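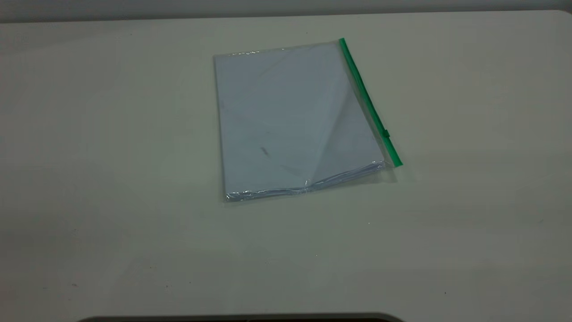
R. Dhillon
Licensed massage therapist and reviewer

Givow Home Cupping Kit, the 20-cup set

I bought this one with my own money after three clients in one month asked me if it was any good. The box says "clinic quality." I have worked in two clinics and neither would have kept it past the first week.

You get 20 cups in five sizes, a hand pump, a short hose and a booklet. The pump is the best part. It has a decent grip and pulls evenly, and I could stop at a light suction without overshooting. The cups are another story. Four of the small ones leaked at the valve right away, and two more started slipping after a couple of weeks on my own calves and shoulders. Givow will replace them if you pay the postage, so I didn't bother.

Then there's the booklet. It lists 100 points on the body and tells you what each one is supposed to fix, from headaches to slow digestion to "low mood." No sources, no mention of who wrote it. The part on safety is half a page. Blood thinners get one line and pregnancy gets one line. I found nothing about fragile skin or varicose veins, and the advice on timing says "until comfortable," which could mean anything. If you are new to this, please don't learn it from that booklet.

Did it help? My shoulders felt looser for an evening, same as after a hot shower. I wouldn't claim more than that, and I'd be wary of any seller who does. The marks lasted six days, longer than I get from the glass cups at work.

I also tried the older Grudent set for comparison. It has fewer cups and an uglier pump, but the valves held. It costs a little more. The Clestwood set that keeps showing up in ads looks to me like the Givow with a different sticker, though I haven't had one in my hands.

Givow says the cups are good for 200 uses. I got nowhere near that with the small ones. The large cups might make it.

Two stars, both for the pump. If you want cupping for a sore back, pay for one session with someone trained and see if you even like it before buying a kit.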